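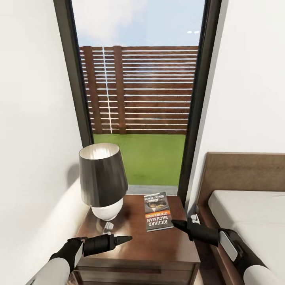

Vultano releases Irevura 2, planning software for two-armed robots

Vultano today presents Irevura 2, the new version of its planning software for robots with two arms. It is available from December. The software calculates the path of both arms together, so that one arm can wait or give space while the other one is reaching.

The new version was tested in simulation, in a set of 161 household tasks prepared with our partner Cododbridge. Each task can be repeated up to 2000 times with small changes in light and object position.
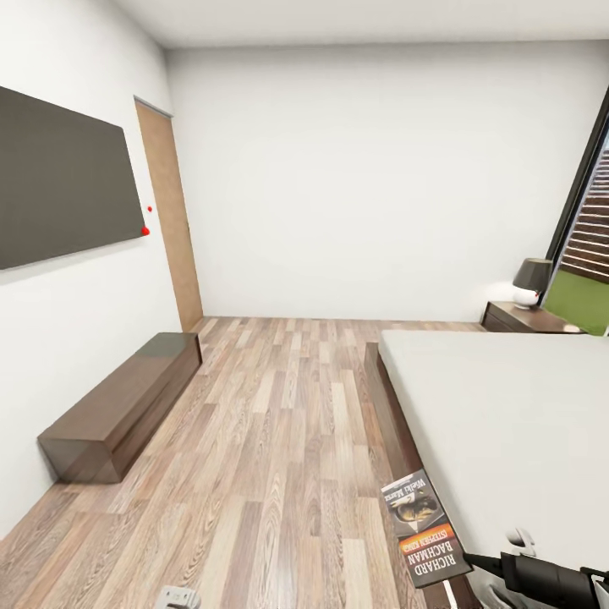

Perception was the second part of the work. Objects in a home are often low, dark or turned the wrong way – and the planner must still find a good approach. A paperback on the floor, close against a bed frame, leaves the gripper free space on one side only. Irevura 2 takes such limits into the plan before the arm starts to move.

"Our users asked for plans which they can read and correct," says Eero Harju, head of software at Vultano. "Now they can stop at any step and change it."

Contact for press: Gyu-bin Ok, Vultano, Kallio office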